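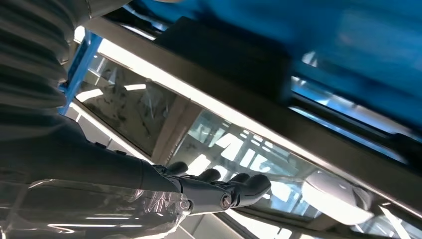 Print | E-mail this message
Reading time: 2 min

Re: [Puston] wrist view and the Clillach policy near glass
From: Fumiko Ueda
Date: June 24, 2021

Vasanthi Arumugam wrote:
> We reran the Clillach policy on the full held-out set of 214 reaches,
> wrist view only. Failures come to 129, and most of the bad ones are
> those where the hand nears a pane with ceiling lights in it. Is this
> the depth head, or is the tracker feeding it rubbish? I would like to
> settle that before we touch the training mix.

It is the tracker, at least in the first instance. I took the Clillach checkpoint from April, froze it, and swapped only the keypoint front end. With the old front end the estimated distance to the pane jumps whenever a reflected light passes behind the fingertips. The reflections shift with the wrist at a different rate from the dirt on the glass, and the solver averages the two. Smudges and finger marks are useful features here. Reflected lamps are not, and they are far brighter, so they win the ranking.

The change I tested is small. Keypoints are grouped by apparent motion over a window of 7 frames, and any group that fits a plane behind the glass is dropped before the solve. The fingers are masked from the joint angles, as before. On the same 214 reaches failures drop to 43. I have not retuned anything else.

Two cautions. The clearer the pane, the fewer smudges remain once the lamps are removed, and on some reaches the solver has too little left to work with — it then holds the last good estimate, which is safe only at low speed. Also, the Tomaszewski baseline was trained on 3,679 clips with the lamps left in, so please do not compare against it until it has been rerun.

The patch is on the Fikard branch. Could you run it with the tinted panels split out from the clear ones? I expect the gain to be larger on the tinted side but have not checked.

Fumiko

2 replies | 0 shares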